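Workshop notebook, May
Project: Farkitz (crowd reports from the flood line)

Started the day with 1,372 messages in the queue, of which the sorting rules had marked nearly all as "urgent." This is what happens when you let the word "please" count toward the urgency score. I wrote that rule. I'm recording that here so Meriem doesn't have to bring it up again at lunch.

For anyone joining the notebook late: Farkitz takes in text messages and voice notes from people in the river towns, passes them to translators, then puts the ones with a usable location on a map. The radio people at Bavix read the best of them on air. That's the theory. In practice the map has a large cluster of reports sitting in the middle of the lake, which is where the place lookup drops anything it can't find. Bavix asked us very politely whether there were people on boats.

Took "please" out. Reran the batch. The urgent pile is now a size a human can read with one pot of coffee.

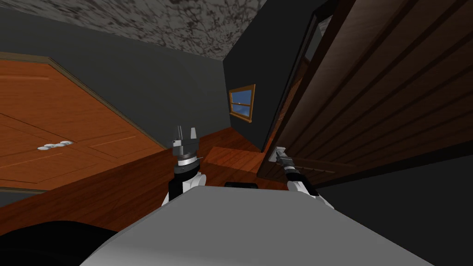 Morning: translation queue

Meriem Helmy spent the first two hours going through the voice notes. Her list, tidied by me:

- Speakers give directions by landmarks that are gone. "Across from the old mill" is no use to the map and perfectly clear to every person in town.
- Many notes are questions to the radio station and contain no report. We have no category for a question. They've been going into "Other," along with song requests.
- Two translators rendered the same note in ways that don't agree on whether the bridge is open. We held it back. Went to a third, who says the speaker is being sarcastic.

I would like it on record that there is no field for sarcasm, and that I'm against adding one. Meriem is for it. We'll add it.

She also wants the original wording shown next to every translation on the public page. I grumbled about the layout and then lost the argument in under a minute. People who took the trouble to send us their own words should be able to find them again. The column will be ugly on phones.

Bavix would like us to push the message limit up to 3,000 a day before the next broadcast. The server can take it. The translators can't, and the translators are the part I can't restart. Told them we'd talk once the question category exists, since half their listeners' mail would go straight there and wouldn't need mapping.
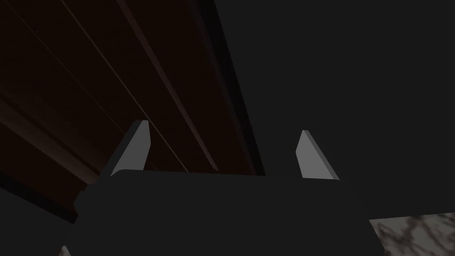
Afternoon: the Rathnayake test

Rathnayake is our pretend town, laid out so we can send fake reports through the whole chain without scaring anyone. It has a school, a clinic, a ferry landing and, for reasons lost to time, three bakeries.

Sent 10 test messages at 2:15 pm. Results:

- Seven landed where they should.
- Two went to the lake. (Hello again, lake.)
- One was approved and mapped at the clinic though it said "ferry landing" twice. The reviewer was me.

The lake problem is the default point. When the lookup fails it returns the center of the region, and the center of the region is water. Changed it so a failed lookup returns nothing and the report goes to a "needs a place" list. It took 5 lines. I've been putting it off since winter on the grounds that it would be complicated.

Still open: the Drukis export. Drukis is the partner format for the aid groups and it insists on a phone number in each row. We strip phone numbers on purpose. I've sent them the same paragraph on why a list of names, numbers and complaints about local officials is a bad thing to leave lying about in a shared spreadsheet. If they reply with "can you make it optional on your side" one more time, I'm sending it as a voice note. 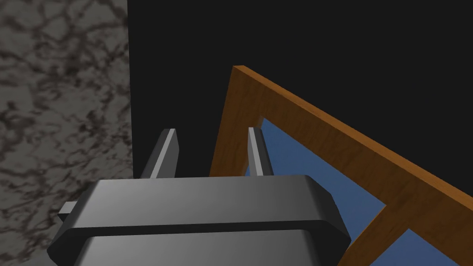
Can a sender get a report taken off the map after it's been published?

Senders can text the word REMOVE to the same number, and the report comes off the map at the next refresh. The translated copy goes with it. What we can't pull back is anything Bavix has already read out, so the confirmation text now says so in plain words, in all the languages we cover. Meriem is checking the wording tonight.

To do tomorrow: question category, REMOVE test through Rathnayake, reply to Drukis before I've had time to get annoyed. Also find out who keeps setting the map to satellite view.

Recent entries
- Why the voice notes all came in twice
- Picking a short number people can remember
- Notes from the first Bavix call-in hour
- Rathnayake gets a third bakery
- What we tell senders before they send

Contact the Farkitz desk | © Farkitz notebook | Back to top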